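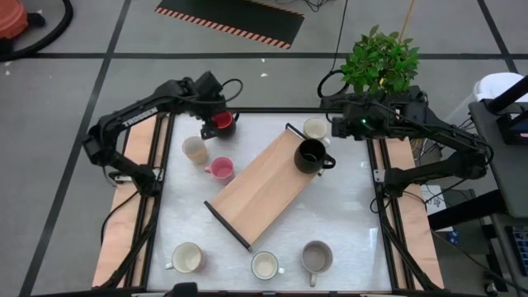 How to Make Thick Café-Style Hot Chocolate at Home

If you've ever had hot chocolate so thick that the spoon slows down on its way through, you know why I came home from Gresitz a little obsessed. There's a tea room there, up the hill from the station, that serves it almost like warm pudding, with cold whipped cream on the side so you can add as much as you like. I had it every afternoon of my trip (yes, every one!) and spent most of March working out how to get close in my own kitchen in Nallton.

This version is the one I keep making. It's rich, it's smooth, and you don't need any special equipment at all.

Serves 4

What you'll need

3 cups whole milk
1 cup water
One 209 gram bar of dark chocolate, chopped small
2 tablespoons cornstarch
2 tablespoons sugar, plus more to taste
A good pinch of salt
A strip of orange peel, if you like it (I love it)

For the cream

1 cup cold heavy cream
1 teaspoon sugar
A few drops of vanilla

Picking the chocolate

I use the Gronow baking bar, the 52 percent one, and I've gone through an embarrassing stack of them. Anything in that range is great. Very dark chocolate makes a drink that's a bit stern for me, and milk chocolate gets too sweet once it thickens, although kids will happily disagree. Chips are okay in a pinch, but they melt slowly and can leave the drink slightly grainy. 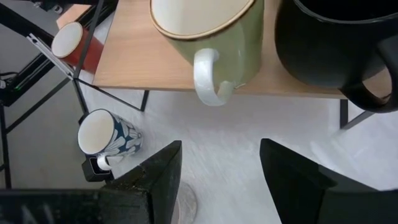 Green, black and red: mugs on a wooden table.

Step by step

1. Put the cream for whipping back in the fridge, along with the bowl you're going to whip it in. Cold bowl, better cream!

2. In a small cup, stir the cornstarch with a few spoonfuls of the milk until you have a smooth paste. Keep going until every lump is gone. They don't disappear later.

3. Pour the rest of the milk and the water into a medium saucepan. Add the sugar, salt and orange peel and warm it over medium heat until you see steam and tiny bubbles at the edge.

4. Fish out the orange peel. Turn the heat down to low and add the chocolate a handful at a time, whisking gently after each one.

5. Give the cornstarch paste another stir (it settles fast) and pour it in slowly while you whisk.

6. Keep whisking over low heat. For a while it will seem like nothing's going on, and then all at once it turns glossy and coats the back of a spoon. Let it bubble softly for a minute longer so the raw starch taste cooks out, then take it off the heat.

7. Taste it. More sugar? Another tiny pinch of salt? Now's the time.

8. Whip the cream with the sugar and vanilla until it just holds a soft peak. Stop earlier than you think.

Pour the chocolate into warmed cups and put the cream in a separate dish, the Gresitz way. Everybody gets to build their own.

Leftovers and Next-Day Chocolate 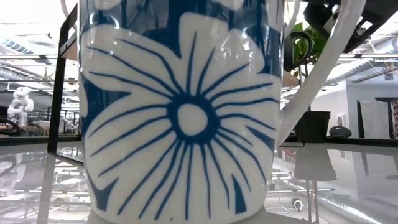 4 min read

Leftovers are the best part, so I sometimes make a double batch on purpose. Let the chocolate cool, pour it into a jar and refrigerate it. By the next day it sets into something you can eat with a spoon straight from the fridge. To drink it again, warm it over low heat with a splash of milk and whisk until it loosens up.

You can also freeze it in popsicle molds! The cornstarch keeps it creamy, and it tastes a lot like the fudge bars they sell at the counter in Prillcombe in summer.

If it goes wrong

Too thick: whisk in warm milk, a little at a time.

Too thin: mix another teaspoon of cornstarch with cold milk, whisk it in and simmer for a minute.

Lumpy: pour it through a fine strainer. Good as new.

Skin on top: whisk it back in, or eat it off the spoon while you're standing at the stove. I'm firmly in the second group.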